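Ghost marks on a white matte tabletop after hot dishes and cleaning

Asked in Furniture and Surfaces
Posted 4/22/18 by Jadwiga Szewczyk

I have a white Memwood table in the sewing room that doubles as overflow space when we have people over. The top is a matte factory finish. I don't know whether it is melamine or a sprayed coating, and the paperwork only says "sealed surface, wipe clean". It measures 114 cm on the long side.

The finish has picked up marks that don't wipe off. Some are grey outlines with rounded corners, the shape of a baking dish. Others are pale lines crossing each other. I do leave a self-healing cutting mat on it for weeks at a time, so the lines may be from that.

What I have tried so far: warm water and dish soap, then methylated spirits on a cotton pad in one corner. The soap did nothing. The spirits lightened the colour of one outline slightly, but I stopped there because I was worried about the finish.
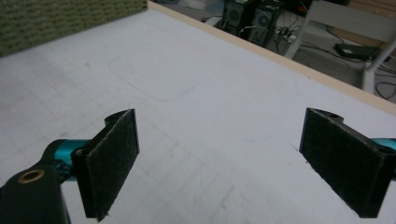
I would like to know whether this is a stain sitting on top of the finish or damage in it, and whether there is a test I can do before buying a product. Repainting is a last resort.

Alcides Cordeiro

Work out what the surface is first. Look at an unfinished edge or a screw hole on the underside. Melamine shows as a thin paper-like skin over particleboard. A sprayed coating has no distinct skin and usually wraps around the edge.

Then sort the marks into two groups. Hold a torch nearly flat to the table in a dark room. If a mark disappears under the raking light, it is colour only. If it stays visible as a change in sheen or a ridge, the surface has been altered.

For colour only: mix baking soda and water to a thin paste, leave it on the mark for 4 minutes, and lift it off with a damp cloth without scrubbing. Repeat once. If there is still some grey, use 3% hydrogen peroxide on a folded paper towel, covered with cling film, and check it every half hour. Plasticizer that has moved out of a vinyl or rubber mat into the coating will not come out with either method. It can fade over some months once the mat is gone, but I wouldn't count on it.

For a change in sheen: on melamine there is no real repair. On a sprayed coating you can even out the sheen with a grey non-woven pad, used wet and in one direction over the whole top. Do not spot-treat a matte finish. You will get a shiny patch that is more obvious than the original mark.

Avoid melamine sponges for the same reason. They are an abrasive.

Zukham

Had the same thing on a desk. Toothpaste worked for me, the plain white kind. Go easy. I put a tablecloth on it after that anyway.

Pimentel

I would skip the toothpaste. The grit varies between brands and you can't tell from the tube what you are getting. If you must use something abrasive, a wet 1,000 grit sheet is at least a known quantity, and only on a sprayed finish.

One addition to the torch test. Put a drop of water on the mark and another on clean surface beside it, and wait 2 minutes. If the first drop spreads out and the second stays beaded, the seal is probably worn there and peroxide may soak into the board underneath. In that case leave it alone until you have resealed it with a water-based matte polyurethane. Oil-based will go yellow over white.

Roll the cutting mat up or store it flat somewhere else between projects.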